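Search this guide Enter keyword Go

Galtavura Tabletop Cell - Operator Guide
Section 5: Practice runs and shift handover
13 January 2025
Gleice Leite, Prirkport

5.1 Scope

Applies to table staff moving from hand sorting to supervising the two-arm unit. Hand sorting remains on the rota for fragile stock and for any item the unit refuses. Complete all practice runs in the simulator before using the floor unit. The simulator runs the same control software, Lokura, and accepts the same commands.

5.2 What changes in the job

The operator no longer picks every item. The operator selects the target, approves the approach path, and clears refusals. Repetitive reaching is reduced. Screen time goes up, and for that reason a supervising turn is limited to 2 hours. Take the next turn at the packing bench or on hand sorting.

Sorters keep their existing grade during training. Questions on grading go to the shift lead and are outside this guide.

5.3 Starting a practice run

1. Log in to Lokura with your own badge number. Do not share a session.
2. Select PRACTICE, then a room file. Room files differ in layout and furniture.
3. Wait for both arms to report READY.
4. Open the robot view. The view may load at a tilt. Level it with the view keys if preferred; arm motion is not affected.
5. Select one object on the table surface. Small objects need the slow approach setting.
6. Select the arm. The other arm holds its position until released.
7. Check the proposed path for anything standing near the target, then press APPROVE.
8. At the end of the approach, confirm finger alignment before you press CLOSE.

NOTE: A refused path is logged as a refusal and does not count against the operator. Reselect the target or switch arms.

NOTE: The practice log holds 3,000 entries. Older entries are overwritten - export them first if your trainer needs them.

CAUTION: Check the mode line before every APPROVE. PRACTICE and FLOOR use the same key layout. In FLOOR mode the physical arms will move.

5.4 Handover

1. Release both arms and return them to rest.
2. Enter open refusals on the handover sheet with the error code. Code 185 (path blocked) must be cleared by the outgoing operator.
3. Tell the incoming operator which arm was last in use.
4. Log out. The session does not close by itself.

Staff trained before the June revision should repeat 5.3 once - the order of steps 6 and 7 was reversed in that release.

Related items
Section 4: Guarding and stop buttons
Section 6: Clearing refusals by hand
Mendonça gripper pads: inspection and replacement
Lokura release notes, June

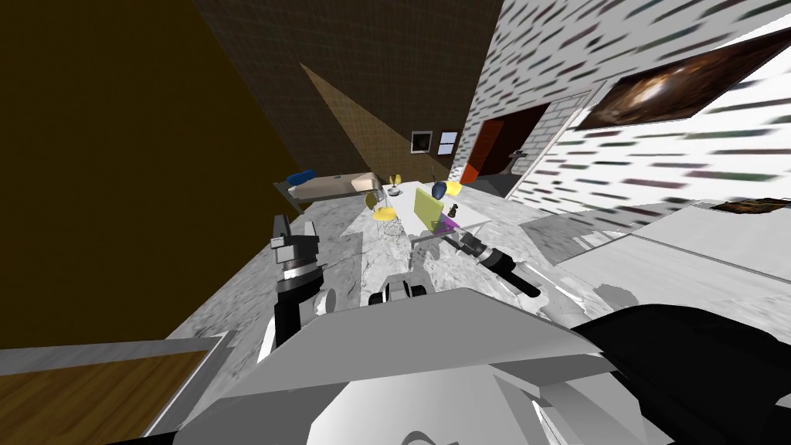
Fig. 5-1. Robot view in a practice room, right arm reaching toward a small purple object.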